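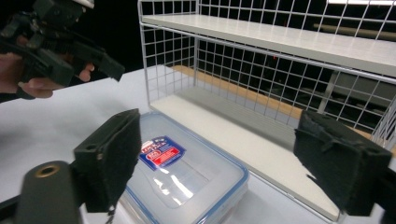
Clorketti week three

June 28, 2022

We got through 32 demonstrations tonight before the room closed. The goal for the summer is 1,080, split between the four of us, so there is a long way to go. I did most of mine with Ghislain Landry on the other pair of grippers, and we switched sides halfway through because his left wrist was getting sore.

The task for this stage of the club project is storage containers and a two-level rack. Each demonstration starts with the container on the table and ends with it on a shelf. Dekker wants half of them on the upper shelf and half on the lower one. I find the lower shelf harder. The fingers are wide and there isn't much clearance, so you have to come in flat and let go slowly.

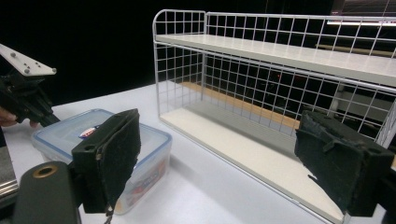 The container and the rack on our table at Prasdale.

The clear lid is a pain. Under the ceiling lights it throws glare, and Lolley, our tracking script, threw out 40 of last week's takes. I don't know yet if the glare was the cause. Ghislain thinks we were just moving too fast. We are going to do a batch at half speed and compare.

The finger pads need replacing too. The edges are starting to fray and I would like to change them before the October meet, when all the clubs run the same task in front of judges. Last year we scored 70 and lost most of our points on dropped items.

Next session I want to start from the left side of the table only and see how the numbers look.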